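From: Trevor Chan
To: Andance collection list
Subject: Re: [collection] idle footage at the start of episodes

Rhonda Carrier wrote:

> I went through the January upload from Geltholm. Of 103 episodes, 24 have
> long stretches at the start or end where the jaws are nowhere near the
> object. The gripper is being carried or tilted and the view is mostly room.
> Do we throw those episodes out, or trim them? The Beaulieu people have been
> deleting theirs and I would like both sites to do the same thing.

Trim them, please. Don't delete the episode if the middle part is good. A clean grasp and release is still a clean grasp and release, whatever the person's wrist was doing before it.

The rule I have been using is to start the clip 2 seconds before the jaws begin to close and end it 3 seconds after they open. If someone pauses halfway through, leave the pause in. We want the model to see slow attempts as well as fast ones.

For those who haven't looked at raw footage yet, it helps to know what the idle parts look like. The jaws are in view the whole time, so a quick skim of thumbnails will fool you. Check the background instead.

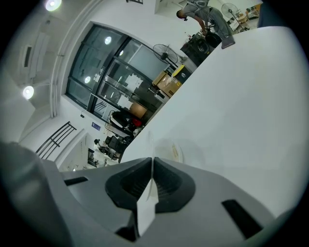

Gripper view, room tilted, white surface running up to the right.

With the ceiling lights and a good part of the room in view, I would look closely at where a stretch like this falls before keeping it. The tilt on its own is fine. We have plenty of good grasps made at odd angles and I don't want those lost.

Two other things while I'm writing:

Please don't rotate clips to level them. Nurnthorpe did this on their first batch and the positions no longer matched the pictures. We had to go back to the originals.

Failed grasps stay in, marked as failed. Trim them the same way, using the last attempt for the end point.

Rhonda – can you send me the episode numbers for the 24? I'll do the first few by hand and post the cut points here so Beaulieu can compare. If they still have the originals of what they deleted, I'd like those back too.

Trevor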